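Home Shop Microphones Lights Stands Blog Help Cart

Bridura Desk Microphone for Video Makers

If you've ever watched a video back and thought "the picture is great, why do I sound like I'm in a bucket?", this is the microphone for you. We've carried the Bridura for a while now and it is still the one we grab first whenever a new channel starts up at our place (which happens a lot, Stundholm is full of people who suddenly want to talk about bread or old radios).

It plugs into a computer or a phone with one USB-C cable. You don't need a mixer or a separate box, and there's no program to install before it will talk to you. Plug it in, pick it in your sound settings and hit record. Märta Hellström had hers going during a live stream, with people already in the chat, and the only comment she got was someone asking if she'd moved house!

The microphone weighs 242 grams without the stand, so it's light enough to hang from a cheap desk arm without the arm slowly sinking through your video. On the foot it comes with, it sits low and stays put, and the rubber ring underneath takes care of most of the thumps from typing. Most of them. If you hit your keyboard like Ottar Rønning does, get the shock mount too.

How it sounds

Warm, close and clear. The Bridura listens mainly to what's in front of it, so the fan behind your computer and the street outside fade way back. Keep it a hand's width from your mouth and a little off to one side, and your p's and b's will behave. There's a foam cover in the box as well. I leave mine on all the time, even though it makes the thing look like a small black plum.

People who shout will like it too. We do get asked! A lot of gaming and reaction channels run on yelling, and many small microphones turn a good yell into a crackle. The Bridura has a switch on the back marked Talk and Loud. Flip it to Loud before the scary game starts and flip it back for your sponsor message. Torunn Granström uses the Loud setting for her singing videos and has stopped leaning away from the desk on the high notes.

The volume wheel on the front controls your headphones, and pressing it mutes the microphone. The ring around it glows red while you're muted. You hear yourself with no delay, which feels strange for the first five minutes and then you won't want to record without it.

What's in the box

Bridura microphone
Desk foot with rubber ring
Foam cover
USB-C cable, 2 meters
Thread adapter for desk arms
Short printed guide (the drawings are good, the small type is very small)

Details

Weight: 242 grams
Connection: USB-C
Headphone socket: 3.5 mm, on the back
Colors: black, cream
Order number: 769 for black, 432 for cream

Good to know

The cream one marks more easily, so wipe it with a damp cloth now and then and skip the strong cleaners. Older phones with a different socket need an adapter, and we've had good luck with the short Hedlund one, which we keep next to the register. If your phone says the microphone needs too much power, lower the screen brightness and try again before you write to us. It works more often than you'd think.

Crisanto Agbayani, who makes the long game history videos on his Bustisness channel, asked us whether two of these can run on one computer for a talk between two people. Yes, but give each one its own name in your sound settings first, or you'll be guessing which is which all evening. Åsmund Aasen on our help desk has written a page about it and is very happy to walk you through it.

The new batch comes in October and you can reserve one now from the Shop page. Cream goes fast!
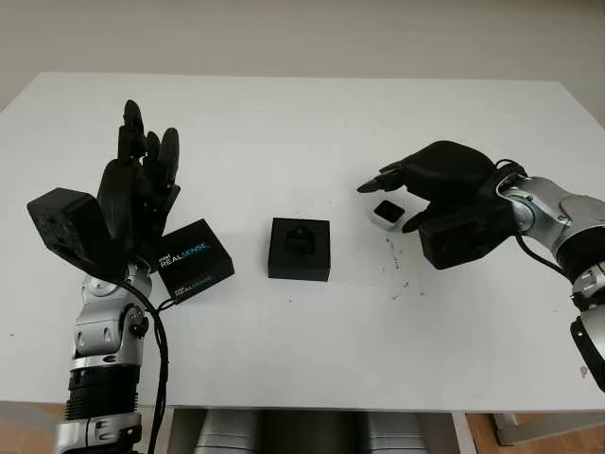
Where you put the Bridura matters nearly as much as which way it points, and a bit of playing around before your first upload pays off so well. Clap your hands where you plan to sit and listen for a ring. A white tabletop with a plain off-white wall behind it looks lovely and clean on video, but bare surfaces like those can throw your voice straight back, so lay a folded towel under the foot and hang a thick blanket on the side of the room the viewers never see. Then record yourself reading something for a minute, move the microphone a little closer, and read it again. Use headphones when you compare the two, and keep the files so you can find the same spot next time.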